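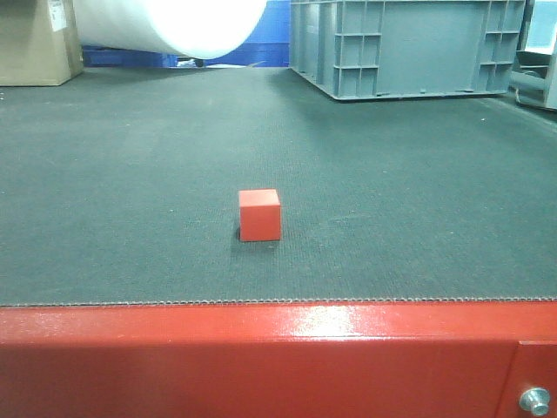 4.2 Comparison of the two grippers

Figure 3. Red cube on the gray mat, view of the fixed camera.

We compared 2 grippers, the Rumberg and the Nidholm, on the same arm and with the same controller. The target in all trials was the red cube of Figure 3. Each gripper made 97 attempts. The Rumberg failed in 18 of them, mostly when the cube was turned against the fingers — a case which the Nidholm handled better. The glare on the red front edge did not disturb the detection, as we mask this region before the segmentation.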